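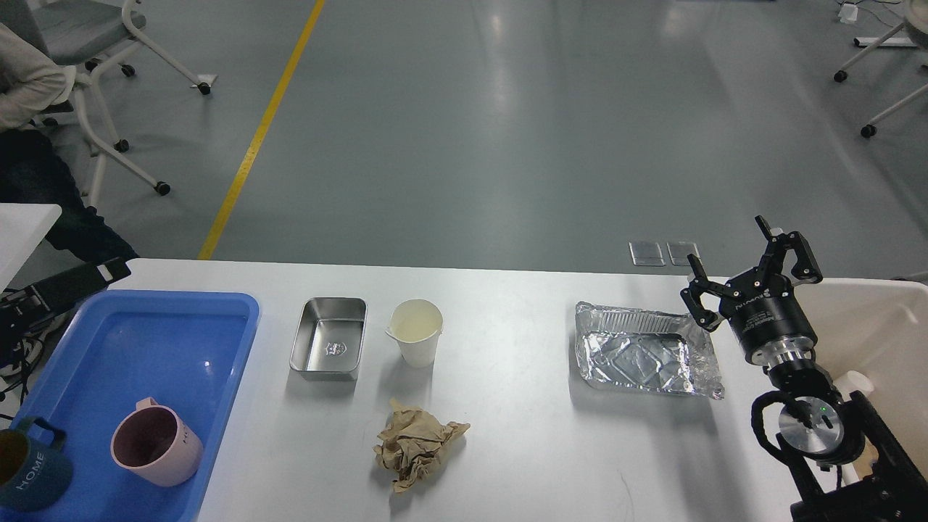

Repeat viewing of a favorite film is usually studied as a matter of mood. People go back to a movie for comfort, or to share it with someone who has not seen it, and most surveys ask about those reasons and stop there. Our interest is in what a repeat viewer picks up that a first-time viewer does not. In this section we deal with what we call incidental text: words that belong to the objects in a shot and play no part in the plot. The word HOME on the side of the dark mug in the blue tub (Figure 1) is text of this kind. It is short, it sits on a household object, and a person could look at the mug for some time without treating the word as something to be read. The pink mug next to it has faint lettering as well, and lettering that faint was placed in a separate class, since a viewer who fails to report it may simply have been unable to make it out.

Figure 1. Incidental text on household objects.

The films

Each viewer saw four short features. Skutcombe is a family drama set almost entirely in one kitchen. Cosgrove follows a night clerk in a small hotel. The Prenmont Road is a crime story with a good deal of driving, and Tumex is a comedy about a cleaning products salesman and his sister. All four had limited releases and none was known to any of the viewers before the study. We asked about this at sign-up and again before the first showing.

We chose the films partly for their sets. Skutcombe and Cosgrove are full of printed matter (calendars, cereal boxes, key tags, notices taped to doors), and the camera tends to stay still long enough for it to be read. The Prenmont Road has less of it, and most of what there is goes by quickly through a car window. Tumex was a harder case. The product name is part of the story and appears on boxes, on a van and on the salesman's jacket. Those appearances were left out of the coding, and only the other lettering in the film was used.

Viewers and procedure

The viewers were 54 adults, recruited through two public libraries and a film club. They saw each film three times, with at least a week between showings. Showings were held in the same room, on the same screen, with the sound at the same level. Viewers were told that the study was about repeat viewing. They were not told that we would ask about words in the picture until after the first showing of the first film, when the first questions were handed out. From that point on they could have guessed what we were after, and we come back to this problem below.

After every showing each viewer answered three questions. The first asked for any words remembered from objects in the film, the second asked where in the film those words had appeared, and the third asked the viewer to describe one scene in as much detail as possible. This gave 1,944 answers in all. No viewer dropped out, though several had to make up a missed showing at a later date.

The scene for the third question was fixed ahead of time and was the same for every viewer and every showing of a given film. We wanted a scene with some plot in it, so that a viewer would have something to say after the first showing, but also with visible lettering that the plot did not need. In Skutcombe it was the breakfast after the funeral. In Cosgrove it was the argument at the front desk.

Coding

Digby McAlister and Rangi McAlister coded the answers separately, working from a list of all readable text in each film. Paora Pryor had made the list by going through the films shot by shot. An item was scored as remembered if the viewer gave the word itself or a close version of it. "Something about milk" did not count. "Fresh milk daily" did, even where the sign said "Milk fresh daily." Where the coders disagreed, the answer went to Amedeo Martinelli, who had not seen the earlier scores.

Most disagreements concerned the third question. Viewers often mixed an object they had seen with one they expected to see. A common case was the coffee cup in Cosgrove, which is plain white but was described by a number of viewers as carrying the name of the hotel. We scored these as errors and kept a separate note of them, as they seemed to us worth looking at in their own right.

Results

Viewers reported more incidental text after the second showing than after the first in all four films. The gain from the second showing to the third was smaller, and in The Prenmont Road there was no clear gain at all. Text on objects that a character picked up or moved was reported earlier than text on objects that stayed where they were. Size on the screen mattered less than we had expected. A large poster behind the hotel desk was missed by most viewers until the third showing, while the small print on a matchbook was often reported after the first.

Errors of the coffee cup kind did not go away with repeat viewing. Some viewers who gave the hotel's name for the cup after the first showing gave it again after the third, and with more detail — the color of the letters, for instance, or a small crest above them. Others corrected themselves, usually without comment.

The order of the films is a weak point in the design. Because viewers knew what would be asked once they had filled in the first set of questions, the first showing of the first film is the only one that can be called fully naive. We varied the order from one viewer to the next, which spreads the effect across the films but does not remove it. Donnelly has suggested to us that a filler set of questions about music or costume would have hidden the purpose for longer, and we plan to use one in the next round.

We also cannot say how far the results carry over to films that people choose to watch again. The viewers here came back because they had agreed to. A person who returns to a film out of affection may look at it differently, and may well have stopped looking at the background years ago.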